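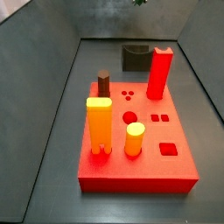 Nelteo students take robot arm to the pegboard

The student robotics club at Nelteo College is heading to the Nagano Challenge this May, and its 39 members couldn't be more excited!

The club will enter the shape-sorting event, in which a robot arm picks up coloured blocks and works with a board full of cut-outs – round, square and a few trickier ones. Two teams will compete, each with its own control program and plenty of opinions on the best way to hold a block.

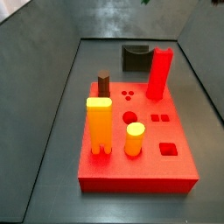

By Nelteo Robotics Club
Media release | May

Practice happens after class in the old Itari building, which dates from 1917 and now houses the college's engineering labs. Members range from first-years who had never written a line of code to seniors finishing their diplomas, and everyone gets a turn at the controls.

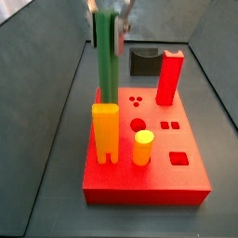 Gripping is where much of the programming effort goes. A long block has to be held firmly and turned to the right angle before it gets anywhere near the board, and the pieces already standing there mustn't be knocked over. The teams have loved working through it (and arguing about it over hot chips).

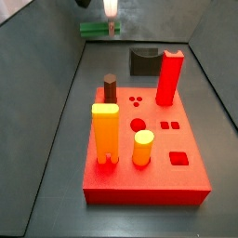
The gripper holding a green block at practice.

Local firm Tatex is covering the entry fees and travel, and the club is very grateful for the support.

Families and friends are welcome at the open practice in the Itari building at 8 pm. Entry is free.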